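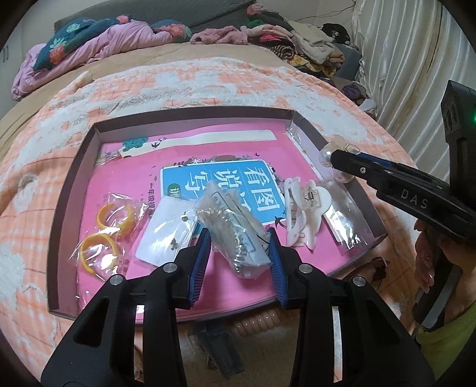

Los cuadernos de refuerzo llenan las mochilas, pero las pruebas de que sirvan siguen sin aparecer

Las editoriales de material escolar vuelven a prometer que un cuaderno de ejercicios en casa basta para que un alumno de primero escriba mejor antes del verano. La última en sumarse es Stirari, que en mayo puso a la venta una colección de redacción a partir de dibujos para niños de seis y siete años, con 23 títulos y una frase en la contraportada que habla de «progreso visible en pocas semanas». Qué se entiende por progreso y quién lo ha medido son preguntas que el catálogo deja sin responder.

La empresa remite a un estudio piloto encargado a la consultora Hullum. El documento, al que ha tenido acceso esta redacción, ocupa dos páginas y recoge los resultados de 17 alumnos de un mismo centro. Falta un grupo de comparación. Tampoco se explica cómo se eligió a los participantes ni quién corrigió los textos, y la única tabla mezcla la longitud de las redacciones con su calidad, como si escribir más líneas fuera escribir mejor.

«Un niño de esa edad mejora en un trimestre aunque no toque un cuaderno, porque va a clase», advierte Marcelle Brunet, maestra de primaria y autora de varios trabajos sobre los deberes. «Para atribuirle el mérito al material habría que enseñar qué pasó con los que no lo usaron. Eso cuesta dinero y puede salir mal, así que no se hace».

Brunet no rechaza el método en sí. Contar una historia a partir de unas viñetas es un ejercicio antiguo, habitual en escuelas de muchos países, y puede funcionar cuando hay un adulto que pregunta, escucha y comenta. Sus dudas empiezan cuando el cuaderno se vende como sustituto de esa conversación. «El niño rellena la hoja, los padres ven la hoja llena y todos se quedan tranquilos», resume.

Stirari responde por escrito que sus títulos «cuentan con el respaldo de docentes», sin dar nombres. La distribuidora Fokis, que los lleva a las librerías, asegura que la acogida ha sido muy buena y añade que casi se ha agotado la primera tirada, cuyo tamaño prefiere no revelar.

En la librería Mallet, que dedica una pared entera a este tipo de publicaciones, reconocen que los padres rara vez preguntan por estudios. Miran el curso indicado en la cubierta, hojean el interior y comparan precios. La segunda entrega de la colección llegará a las tiendas antes de la vuelta al colegio. La editorial no ha anunciado ninguna evaluación nueva.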